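Getting into background acting at my age - is it worth it?

Posted in Film, TV & Celebrity by marzipan_lane
30 December 2018

Okay, long one, sorry in advance. I've been a huge fan of behind-the-scenes stuff forever (I'm the person who watches the deleted scenes before the movie) and I finally want to try being an extra. I've never acted apart from one school play where I was a tree and then, after a cast shuffle, a slightly bigger tree.
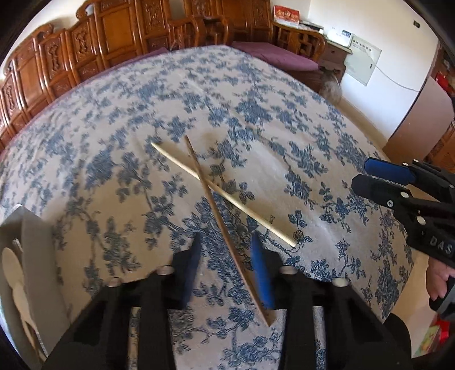
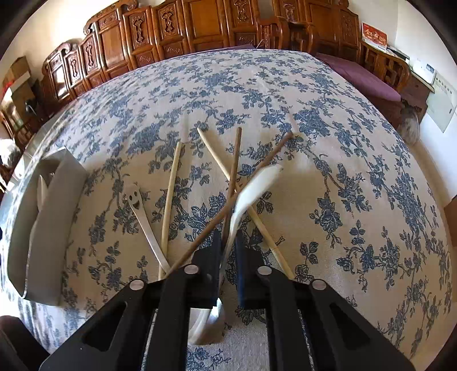 So there's a casting outfit called Asison that looks after crowd calls in my area. They're filling spots for a period drama called Söderlund, and I really, really want to be in it. The ad says they need people for a ferry terminal and a dance hall, no experience necessary. Day rate is 210 dollars before tax, lunch included. I filled in the form and got an email back the same afternoon saying my profile was "of interest."

Then a second company, Flonico, messaged me out of nowhere. They said they could guarantee me a featured part in the same show, meaning my face on screen and maybe a line, if I signed up for their premium portfolio package. It costs 700 dollars and you get a photo shoot, a showreel and something they call industry placement. I asked what I'd be doing in the reel if I've never been in anything and they said they would write me a scene.

Part of me thinks that's obviously dodgy. The other part of me is picturing myself in a wool coat handing the lead actress a ticket, and that part is winning.

My questions, I guess:
Is it normal to pay up front for any of this?
Do the photos have to be professional?
And is being an extra any fun, or is it all standing in a parking lot at five in the morning? My sister says parking lot.

I should add that I have a day job and would be using vacation days, so it's not like I'm quitting everything to become famous. I'd just love to pause the TV and point at the back of my own head.

3 replies

tuppence_and_tape

Please don't give anybody 700 dollars! I've done background work on and off for years and I have never paid to be cast. The casting company gets paid by the production. Some places do charge a small fee to keep your profile on file, and people argue about that endlessly, but a guaranteed part in a named show for cash is a flat no from me. A photo studio can't promise you a part. The only people who can are the ones making the show, and half the time they change their minds on the day anyway.

What I'd do is email Asison and ask them straight out whether they have anything to do with Flonico. Keep it friendly. They've probably had the same message from ten other people and will be glad to hear about it. And if you already gave Flonico your card details for a "consultation" or whatever, call your bank.

Photos - for crowd work they want to know what you look like when you walk in. Stand by a window, plain top, hair off your face, one head and shoulders and one full length. No filters, no sunglasses. My current ones were taken by my neighbor on her phone and they've got me plenty of days. Update them if you cut or color your hair, especially for period stuff. I lost a really nice job because I'd gone and had highlights put in. The hair department on those shows is strict and they'll ask about tattoos and nails too.

Is it fun? I love it, but I like people and I like snacks. My best one was a hospital comedy called Rostus, where I was a visitor holding balloons. We shot it in August, in a corridor with the air conditioning switched off for sound, and I walked past the same vending machine all day long. I'm on screen for 2 seconds. My mother has watched it more times than the people who made it. I also got to see how they do a crying scene up close, and then watch the same actor go off and eat a burrito, and I wouldn't swap that.

Things to bring: a book, flat shoes for in between, a phone charger, layers, and something salty. Don't bring a big bag, there's never anywhere to put it. Don't ask the cast for selfies. Don't look in the lens!! You will want to look in the lens.

Your sister is right about the parking lot though. That's where they park the extras' tent.

grebe77

scam

my cousin paid one of those places and got a usb stick

oldcurtaincall

I agree with most of what tuppence said, but I want to be a bit gloomier about the money. That 210 sounds good until you take off gas, parking and tax, and a "day" can easily be a very long one. Read the confirmation email for the bit about overtime. If it isn't in there, ask before you agree to the date, while they still need you. I once finished a job after two in the morning and had to drive home in full 1940s makeup, and the guy at the gas station was very polite about it.

Also check when they pay. Mine have been anywhere from two weeks to a couple of months. Keep a copy of the sheet you sign at the end of the day - take a picture of it before you hand it in. I was short one time by an entire costume fitting and that picture was the only proof I'd been there.

On the fitting, by the way, for a period show like Söderlund you'll almost certainly be asked in for one beforehand. It's usually a smaller payment and it eats up half a day, so plan your vacation days with that in mind. Give them your real measurements. People shave an inch or so off and then spend the whole dance hall scene unable to breathe.

One last thing, and I mean it kindly. "Of interest" doesn't mean you're booked. They send that to everybody who fits the general look. You might hear the night before, or you might never hear at all. Don't hand in your vacation request until you've got a call time in writing.

marzipan_lane

Thank you both (and grebe, I'm sorry about the usb stick). I hadn't paid Flonico anything yet. I told them no and they came back with a "holiday price" of 548, so that settled that. Emailed Asison this morning and did my window photos in a gray sweater. Will report back if I get a call time!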